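About Limsakul

Limsakul is a family-run catering company. We cook lunches for offices, small schools and community groups, and we deliver them ready to serve. The business was started by Dalal Haddadin, who had been a school cook and wanted to carry on making the same sort of food for more people.

In the first year we had one oven and one van and sent out 60 meals a day. We now make 300 from a larger kitchen with its own loading bay, which we moved into one February. The oven came with us and is still used for bread.

What we cook

The menu changes every 5 weeks. There is always a hot main dish, a meat-free main dish, a salad, bread and a pudding. Most of the recipes are Dalal's, though the lentil pie and the rice dishes came from our head cook, Tala Aoun. Soups and sauces are made from scratch each morning. We do not fry anything, as fried food does not travel well.

Fruit goes out with every order. Customers can choose whole fruit or have it cut up, and whole fruit keeps better if lunch is likely to run late.

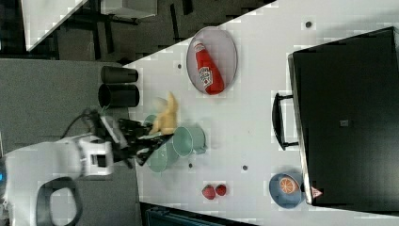

Allergies and special diets

Please tell us about any allergies when you place your first order. We keep a record for each customer and label those meals separately. Our kitchen handles nuts, sesame, milk and wheat, so we cannot promise that any dish is completely free of them. Halal and vegan meals are available every day at no extra charge.

Plates and cups

We can supply crockery with your order and collect it the same afternoon. It does not need to be washed, but please scrape the plates. Disposable plates are available for outdoor events only.

Ordering

Regular customers order by noon on the working day before. The smallest order we deliver is 5 meals. For parties of more than 105 we ask for a week's notice and a deposit. New customers are welcome to visit the kitchen and try a few dishes first. Tala looks after these visits, and they are best arranged for the afternoon, once the vans have gone out.

Page last updated 2026-05-24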